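The PC-Building Arm: Questions I Keep Getting
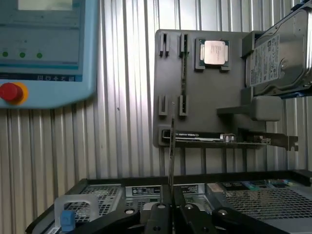

The parts board, with the fingers just below it. CPU in the upper middle, graphics card in the long cradle.

Updated 22nd October

I'm Bình Tô, and I've been working on this thing in our shared workshop since August. People stop by my corner and ask the same stuff, and then they email me the same stuff, so I finally typed it all up.

So what is it supposed to do?
Take computer parts off a board and put them into a computer. That's the dream, anyway! Right now I'm mostly working on the first half, the picking up. I call the project Pomov (the name came from a typo in a folder and it stuck).

Which parts does it handle?
Processor, memory, a 3.5-inch hard drive and a graphics card. Each one gets its own holder on the dark gray board. I left out cables completely. Please don't ask me about cables.

Why is there only one memory stick on the board when you've got four slot holders?
The holders work in pairs, one up top and one below, with the stick standing between them. I'm practicing with the right-hand pair and I'll fill the other one when I trust my grip settings a bit more. Memory is cheap to lose once. It gets old fast.

Do the parts still work?
Some do, some don't, and I've stopped keeping track. Everything I practice on is stuff I wouldn't cry over. If you have a dead graphics card in a drawer, I want it.

What did the build cost?
The board and holders came to 109 dollars, counting the ones I ruined. I'm not adding up the arm, I'd rather not know.

What software are you running?
My own scripts, plus a little motion planner called Ekel that I've been patching as I go. It's fine for slow moves. I wrote a separate tool for logging every grab attempt, and that one's named Bondska. At last look it had 564 attempts in it, and a lot of those are the same memory stick over and over.

How do you pick up a processor without wrecking it?
Slowly, and by the edges. The holder keeps it proud enough that the fingertips can get at the green edge of the substrate and stay off the metal top. My first holder was too deep, so the fingers bumped the rim every time. It took me 3 tries to get the depth right (print, test, mutter, print again).

And the graphics card?
Much easier to find, much harder to carry. It's long and the weight isn't in the middle, so if you grab it where it looks sensible it tips. The cradle supports it lengthwise and I approach from the same side every time. I still do those runs at 34 percent speed with my hand near the stop button.

Is that the red button?
Yep, red cap, yellow-orange collar, on the light blue panel. If you're in the workshop while the arm is running, learn where it is before you come over to chat. You have my full permission to hit it. I won't be mad!

Can I build one in my garage?
Sure, if you've got patience and something solid to mount the board on. Start with the board, not the arm. You can test every holder by hand with a pair of tongs and you'll find most of your mistakes that way.

Are you sharing the holder files?
Yes, once I've cleaned them up. The memory holders are in good shape. The hard drive bracket needs another pass, so I'd hold off on printing that one. Diệp is the name of the file set, and it'll go up on the workshop's download page.

Can I come see it run?
Most evenings I'm there. Knock loudly, I wear ear protection when the compressor's going.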